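Season two of the Semaan League, and why I finally caved on tiers

Okay, so the new season of the Semaan League starts in March and I have been putting off this post for way too long. 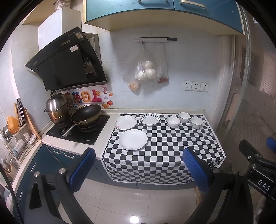 Plates and bowls on the checkered cloth, a kitchen counter.

For anyone new, Semaan is the fantasy wrestling league I run out of a spreadsheet and a chat server. You draft a roster, your wrestlers score points for wins, title defenses and run-ins, and at the end of the season somebody gets bragging rights and a belt I ordered online that turned out way smaller than I expected. We finished last season with 54 players, which is a lot of people to be mad at me about a scoring call!

The big change is money. I went back and forth on this with Oriana Ulloa (she does the scoreboard) and we settled on a $3 tier and a $5 tier. Playing stays free. I want to be super clear on that, because I got a few worried messages after I mentioned it in chat. The $3 tier gets you the weekly score breakdown the night before everybody else sees it. The $5 tier gets you that plus a vote on one rule change per season. The money goes to server costs first and then to a belt that fits around an adult human.

Speaking of rules, the Fatside Rule is gone. If you weren't here for it, Nicanor Painemal had a team called Fatside that was all tag wrestlers, and he was getting full points twice for the same match. Totally legal the way I wrote it. He finished 1,000 points ahead of second place and I have heard about it ever since, mostly from Iara Cabral, who was second place. From now on tag wins get split between partners if you own them both. Sorry, Nicanor. Great team name though.

I'm also dropping the midseason trade freeze. It made the middle weeks really dull and people just stopped checking in. Trades will be open until the last show before the finals, and Qianru Wei has agreed to look over anything that smells fishy (good luck to her, she has Team Poltadus and Team Damida in her division and those two have been swapping the same guy back and forth for months).

Draft order goes up in the announcements channel at 8 p.m. the night before the draft. If you want your old team name back, post it in the names thread. If you want to co-manage with someone, tell me who, and pick one of you to make the actual picks. We had a mess with that last time.

Still not sure what to do about count-outs. Half a win? Nothing? Leave me a comment.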